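Revision of 1/10/24. This page replaces the November instructions for the two-arm tidying build at the Rodham Shared Workshop.

# Setting Up the Floor-Tidying Task on the Gastach Two-Arm Build

## Scope

These instructions apply to members who have completed assembly of the Gastach arms and wish to teach them to collect litter from a carpet into a soft bag. Members who have not yet passed the joint check should complete the Estano wiring guide first.

## Before you begin

1. Confirm that the emergency stop is within reach of the operator.
2. Set the speed limit to 12 percent in the configuration file.
3. Load profile 154 for the left arm and profile 1371 for the right arm. The profiles are not interchangeable.
4. Check that both arms return to the rest position without a fault.

## Step 1: Lay out the items 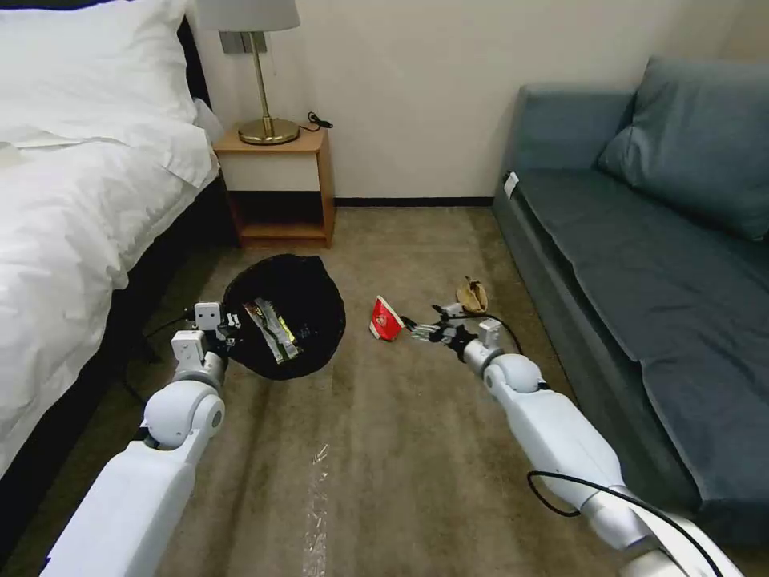

Item placement determines how difficult the first trials will be. Begin with light objects of different shapes, and leave open carpet around each one so that the fingers can approach from more than one side. A paper cup lying on its side, as the red one does, should be placed within easy reach of the right hand. Crumpled paper may be set farther out, toward the sofa. The bag belongs on the left arm's side, spread open, with its rim accessible to the left gripper. Glass, liquids, and anything with a sharp edge are not permitted.

Cables require separate attention. Leave enough slack for the full travel of each wrist, then move both arms slowly through their range and watch for snags on furniture.

## Step 2: Assign the arms

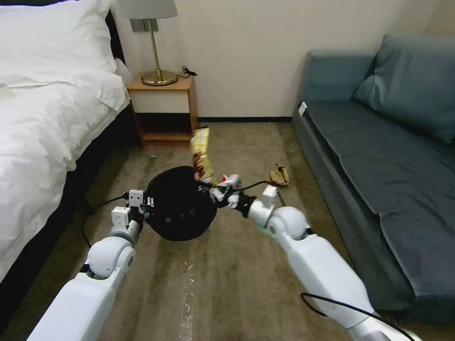
The standard configuration gives each arm one duty for the whole trial. The left arm steadies the bag, and the right arm handles the litter. Grip force should be set separately for the two sides; fabric tolerates a firm hold, while thin packaging slides or tears if it is squeezed too hard. A snack bag is best pinched upright over the pouch, in the manner of the yellow one, with the left gripper keeping its hold on the side of the fabric. Operators should practice this position with the arms under manual control before recording any motion.

To record a motion:

- Start the Granström logger and wait for the ready tone.
- Guide both arms from rest to the item, then to the bag.
- Open the right gripper and pause for 3000 milliseconds.
- Return both arms to rest and save the file.

## Step 3: Review and repeat

Replay each recording once at the reduced speed before adding it to the training folder. Delete any recording in which the bag was dragged or an arm touched the furniture. 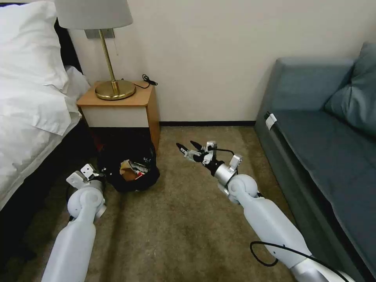
Recordings that pass review should be named with the date, the item, and the arm that carried it. Change the position of at least one item between trials. If the left gripper loses the rim twice in succession, stop the session, reshape the mouth of the bag by hand, and repeat the rest check.

## Closing the session

Power down the right arm first, then the left. Enter any faults in the workshop log under the build number, and remove all litter from the carpet before the next booking.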